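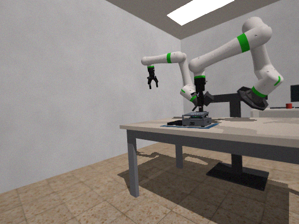
Tunow Rally Team | Workshop and Service Crew

Gear review: Weluvetti roadbook holder

By Igor Sowa

We bought the Weluvetti holder in December to replace the one on the second bike, which had a stripped roller gear and a cracked lid. It has now done one full season of regional rallies plus the desert training week, and Barbara Górecki has had it on her bike for most of that time.

Fitting is simple if you already have a navigation tower. The bracket uses four bolts, and three of ours lined up with the old holes. The last one needed opening up with a file. The supplied bolts are too soft for my liking and I swapped them before the first event. The wiring lead is long enough to reach the left bar without an extension.

The motor is the best thing about it. It pulls a full day's paper without slowing down, and it stops where you want it to. The old holder used to run on for another note or two after you let go of the switch. Barbara rides with thick gloves and had no trouble with the toggle, although Hubert Żak tried it and found it stiff.

Loading paper takes longer than it should. The lower roller has to come out completely, and the clip that holds it is small. On a Friday night with the service tent lit by one lamp, Hubert dropped it twice in the gravel. Order a spare clip.

Dust got in on the training week. Not much, but after 1000 km there was a line of it along the bottom of the window. The lid seal is a plain foam strip and I replaced it with a rubber one from Głowacki. No dust since. Rain has been no problem with either seal.

The backlight is fine for a start before sunrise. It is brighter on the left side than on the right.

Lefteris Liapis still prefers his Lurninetti, which loads faster and weighs less. He is right about the loading. The Lurninetti motor struggled with heavier paper when I tried it, and that matters more to me.

Mounting: good
Motor: very good
Loading: poor
Sealing: fair as supplied, good with the rubber strip

We are ordering a second one for the spare bike, with two extra clips.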